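Handout 9: Learning bimanual dish loading from demonstrations
Robot Learning, Dralstead campus
Notes by Majdi Sayegh, revised 24/07/2020

Read this before the lab. It covers the part of the course where we stop programming motions by hand and start fitting a policy to recorded ones. The math was done in Handout 8, so there is very little of it here. Most of what follows is about how the task is set up, how the data is cut and labeled, and how the result should be read.

## 1. The task

The running example for the rest of the term is called Cirik. Two arms share one counter. There is a tray, and there are dishes outside it. The job is to get the dishes into the tray in an arrangement that a person would accept: plates lying in one part, the bowl and the mug in another, nothing hanging over the wall.

We use this task for the following reasons.

- Plates are flat, and a parallel gripper can't close on a flat plate lying on a hard surface without getting under the rim first. Either the gripper tips the plate up or the other arm helps.
- The tray has walls. A policy that is off by a little in height will hit one.
- The order matters. A mug placed in the middle of an empty tray takes away the only spot where a plate fits.
- Success can be judged from a picture by someone who has never seen the robot.

The last one sounds minor, but it saves a lot of time at scoring.

## 2. Phases

A demonstration is one continuous recording. For training we don't cut it, but for analysis we do. Each recording gets phase labels, added by hand after the fact:

1. **Approach.** One or both arms move toward a dish.
2. **Contact.** A gripper touches the dish or the surface under its rim.
3. **Lift or slide.** The dish leaves its starting position.
4. **Place.** The dish is lowered inside the tray.
5. **Adjust.** A dish already in the tray is pushed, turned or straightened.
6. **Retreat.** The arms clear the tray.

Students often skip phase 5 when labeling. It looks like a mistake by the operator, and they fold it into "place." Please keep it separate. In the baseline runs the largest drop in score came from policies that placed a dish well enough and then had no idea how to fix it.
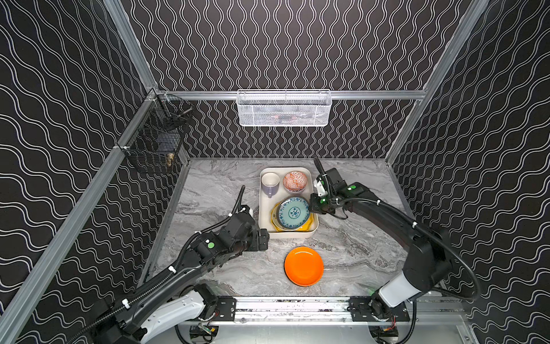 The phase labels don't say which dish is being handled, and that has to be recorded too. Each dish gets a state: outside, in hand, inside and settled, inside and unsettled. "Settled" means lying flat or standing upright on whatever supports it. The teal plate on top of the stack here is tilted slightly, so it goes down as inside and unsettled even though it is well within the tray, while the mug and the bowl behind it are settled. The orange plate on the counter in front is outside. A single frame is enough to fill in the "inside" and "outside" states for this layout. It is not enough for the phase. With a gripper at the edge of the teal plate you could be looking at the end of a place or the start of an adjust, and you need the frames on either side to decide. Write down the frame range you used.

Two labelers do every recording independently. If they disagree on a phase boundary by more than nine frames, the recording goes to a third person. If they disagree on a dish state, it always goes to a third person, whatever the gap.

## 3. Observations and actions

The policy receives the joint positions of both arms, the gripper openings, and camera images. It gives back a chunk of target joint positions for both arms together.

Why one policy for both arms and not one for each? We tried the split version. Each arm had its own network and saw the same images. It worked on tasks where the arms took turns and failed on tasks where one arm had to wait for the other. The waiting arm had nothing in its training that told it what it was waiting for. It would start its own motion at the average time seen in the data, whether or not the other arm was ready.

The joint policy has a cost. The action vector is twice as long and the demonstrations have to cover more combinations. Sakda Thammasiri's notes on the Prosser data (in the course folder) go through this with plots. Read at least the part on idle-arm drift, where the arm that should be still creeps toward its mean position.

### Chunk length

Chunk length is the number of future steps predicted in one go. Short chunks let the policy react quickly, but it tends to stall at contact, where the demonstrator often paused. With a pause in the data, "stay where you are" is a very likely next step, and the policy repeats it forever. Long chunks carry the arm through the pause. If the dish has slipped in the meantime, they carry the arm through that as well.

We settled on 38 steps for the lab. Don't change it until you have a baseline.

## 4. Layouts

A layout is a starting arrangement of dishes. We separate them into two families.

**Tray-seeded layouts** start with some dishes already in the tray. The policy only has to finish the job. These are easier to score and easier to demonstrate.

**Open layouts** start with the receiving dish or tray empty and everything else spread out on the counter. These are harder. The arms have more to reach for, and the choice of what to pick first is left to the policy.

An operator setting up an open layout should check the following:

- Every dish can be reached by at least one arm.
- No dish sits where a gripper has to pass to get to another one, unless the layout is meant to test this.
- Stacks are allowed, but write down which dishes are stacked. A stack of plates counts as one starting position and several dishes.
- Mug handles should point in different directions from one recording to the next. If every handle points the same way, the policy learns a single wrist angle and you will not find out until test time.
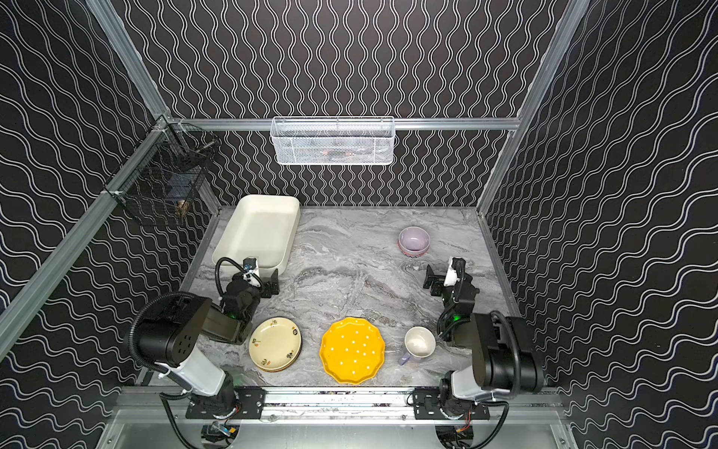
*Fig. 2. Counter with the white rectangular dish at the rear left, two nested bowls at the rear right, and stacked plates, a yellow plate and a mug across the front.*

Work out on paper, before you run anything, which arm you would send to each item in Fig. 2. Then mark the items you would be comfortable giving to either arm. Those are the ones where demonstrations tend to disagree with each other. Two operators who are both doing the task correctly will pick different arms, and a policy trained with a plain squared-error loss will average them. The average of "left arm goes" and "right arm goes" is both arms going halfway.

There are two common fixes. One is to give the operators a rule, such as "the nearer gripper takes it, and ties go to the left." The other is to use a model that can represent more than one mode, for which see Handout 8, section 3. The rule is cheap and we use it in the lab. It does make the data narrower. A policy trained under the rule has never seen the right arm take a dish on the left side, so don't test it there and report a failure as if it meant something.

## 5. Background and appearance

The walls and the surface are part of the observation whether you want them there or not. A policy trained against one wall pattern can come to depend on it. In the Hoston comparison we trained on a single backdrop and tested on that backdrop and on a plain one. Placement got worse on the plain one, mainly in depth: the gripper stopped short of the dish or pressed down too far. Approach was hardly affected.

We don't have a full explanation. One guess is that a strong pattern behind the dishes gives the network an easy cue for where the gripper is, and that it leans on the cue. Another is that the plain backdrop changed the camera's exposure and everything on the counter came out darker. The comparison didn't control for exposure, and it should have. If you want a term project, this is an open one.

For the lab, keep the backdrop fixed and say so in your report.

## 6. Scoring

Each trial is scored from its final frame and its recording. There are three parts.

**Inside.** One point for each dish that ends inside the tray. A dish resting on a wall gets nothing.

**Settled.** One further point for each dish that is inside and settled, as defined in section 2.

**Undisturbed.** For tray-seeded layouts only. One point for each dish that was in the tray at the start and is still settled at the end.
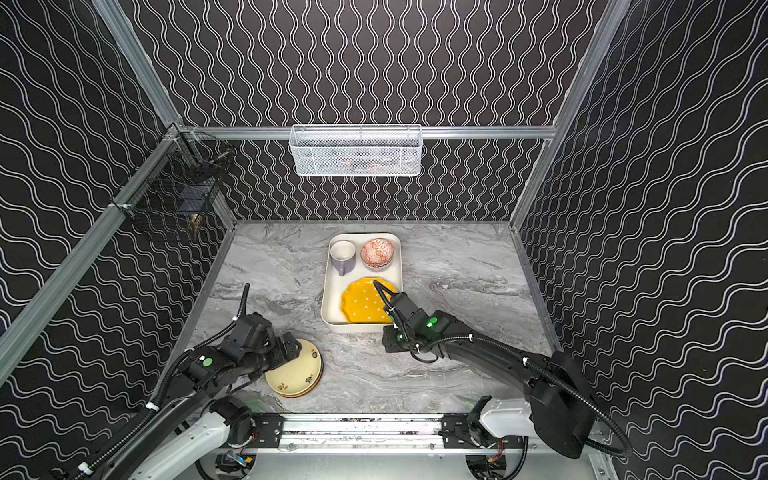

*Fig. 3. Mug, bowl and yellow plate in the tray, with one gripper at the plate's edge and the other against the stack to the left.*

Fig. 3 is a good one to practice on. Score "inside" for the three items in the tray. Then decide whether you would award "undisturbed" to the mug and the bowl from this frame alone. You can't, as you don't know how they stood at the start of the trial. People lose marks on this every year by scoring what looks tidy.

The plates outside the tray get no points and no penalty. Earlier versions of the scoring took a point off for every dish left out, and it turned the score into a measure of speed. Slow policies that handled each dish properly ended up below fast ones that dropped things in.

Report the three parts separately. A single total hides too much. Two policies in the December runs had equal totals. One placed everything and left most of it tilted, the other placed fewer dishes and settled all of them. They needed quite different repairs.

## 7. What to hand in

- Phase and state labels for the recordings assigned to your pair, with frame ranges.
- A baseline run with the chunk length given in section 3.
- One change of your own, with the three scores before and after.
- A paragraph on the worst trial. Say which phase it failed in and what the demonstrations for that phase look like. Go and watch them before you write it.

Plots need axis labels with units. Code goes in your pair's folder and must run from a clean checkout. Questions about the labels go to Majdi, questions about training go to Sakda.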